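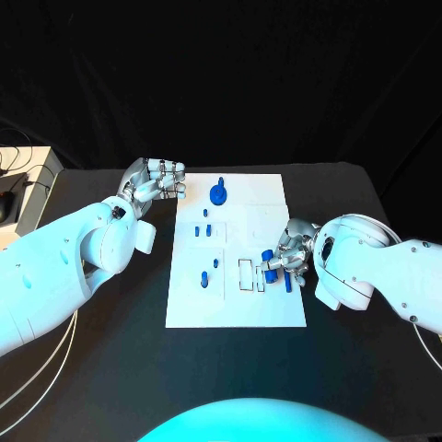
Does it matter which arm goes first, Isla Hepburn wanted to know. Only to the arms. Pick one and stick to it for the whole batch.

4.2 Recording peg-board examples

1. Lay the board with its long side running away from the robot.
2. Put the blue parts in their starting places and start a new take in Drenex.

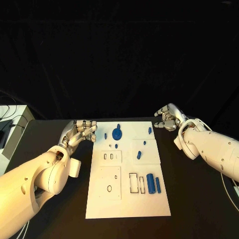 3. Move slowly. The learner copies everything, including your dithering.
4. Save the take, even a clumsy one, and mark it "poor" if it was.

Note: plan on roughly 200 takes per layout. 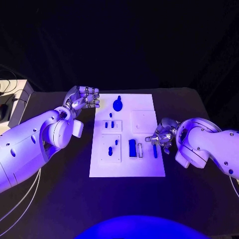
Deepak Kashyap adds that a dropped part is worth keeping too, provided you pick it up on the same take.

Caution: keep your own hands off the board while the arms are live – they have no manners.

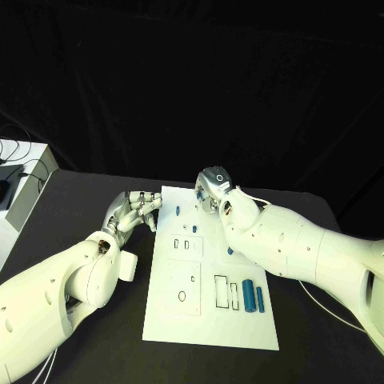
Can I stop halfway through a batch?
Stop after any saved take. Drenex carries on from the next number.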